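Gripper keeps knocking over a plastic bowl when it grabs the rim. Fix the code or the fingers?

Hi all! Second winter on this arm and I am having way too much fun with it. It lives in the shared shop in Pustovcombe, bolted to the end of the long bench, and it runs the Mondal controller board with the stock two-finger linkage gripper. Wrist camera is mounted right behind the fingers, looking out past the tips.

The job is simple on paper. Pick up a plastic bowl by the rim, carry it over to the parts washer side, set it down. Blocks were easy (I had those working in a weekend!). The bowl is a different animal. One finger has to go inside the rim and one outside, and if I come in even slightly off, the inside finger lands on top of the rim and the whole thing flips up and rolls away. When it does get both fingers around the edge, it looks great in the camera view, and then as soon as I lift, the far side of the bowl sags and it rotates in the grip. 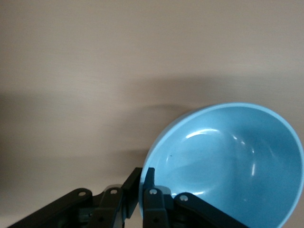 I've tried closing at full current and at half. Full current bends the rim and the bowl still swings. I've tried coming down slower, which helps with the first problem and does nothing for the second. The fingers are just the flat plates that came with it, no pads, because I took the pads off in February to do a job with sheet metal and then lost one of them (still mad about it).

So do I need to write smarter approach code, or print new fingers? I have a roll of flexible filament and I'm itching to use it. Also, my rim detection finds the edge fine until the fingers get near it and then the number jumps all over the place. Is that related?

Answer 1

Pads, pads, pads! Flat hard plates on slick plastic are never going to hold a bowl level. All the weight is hanging out to one side of your grip and it wants to pivot right there between the fingers. You're basically making a hinge.

Put rubber on both fingers, as tall as you can get away with. I cut mine from an old bike tube and stuck them on with contact cement, looked terrible, worked the same day. Don't bother printing anything till you've tried this.

Answer 2

Oh I love this one, I fought with it for weeks on the arm we built at the Irkusthorpe shop. I agree with the pads but they only got me part of the way, so let me go through the rest.

First, the tilt. Width matters more than how hard you squeeze. A narrow finger touches the rim in a small patch, and a small patch can't resist twisting. Print the inside finger with a slight outward curve so it matches the bowl wall, and the outside finger with the opposite curve. Mine are 33 mm wide and I wouldn't go narrower for anything bowl-shaped. Flexible filament is perfect for this, just give it a stiff core or the tips will splay open when you lift. If your bowl has a rolled lip, leave a shallow groove for it to sit in.

Second, the approach. Open the fingers only as far as you need to clear the rim, then come down with the center of the gap right over the edge, and line up the closing direction so it points at the middle of the bowl. If you grab at an angle to the wall, one corner of the finger touches first and shoves the bowl along the table. Then close slowly with low current and let the bowl slide a little if it wants to. Once both fingers have stopped moving, raise the current. I use a ramp of 400 ms, but I got that number by fiddling and yours will be different.

And lift straight up by 6 mm, stop, and check whether the finger gap has changed. If it has, you're slipping, so set it back down and try again. That one check saved me so many rolled bowls!

Third, your jumping rim number, and yes I think it's related. When the fingers get close they cover part of the edge and they also throw a shadow on the table right beside it. If you're doing plain edge detection, the side of a black finger and the edge of a shadow can both look like a rim. Shiny plastic makes it worse with the glare inside the bowl, which makes a nice bright curve that fools the fit completely. What I did was take the rim position from higher up, before the fingers cover anything, save it, and do the last part of the move blind. The bowl isn't going anywhere in that time. You can also mask out the gripper, it's always in the same spot in a wrist view so you only have to draw the mask once.

If you can move your shop light off to the side, or tape some tracing paper over it, do that before you touch the code. It's such a cheap fix.

Answer 3

Is the Mondal board the one with the current limit in the config file? If you have the older firmware it ignores the limit under a certain value and just closes at full. Worth a look. I run a Jedia board so I can't tell you which line it is.

Also why not grab the bowl with both fingers inside and push outward? Works for me on small cups. Probably not on a wide bowl unless your gripper opens over 2 times wider than mine.

Comment from the original poster

Thank you!! Bike tube is on the fingers now, and I'm drawing the mask tonight. Curved fingers are next, I already have the bowl traced on cardboard. I'll check the firmware too, I had no idea about that.

Last updated July 2024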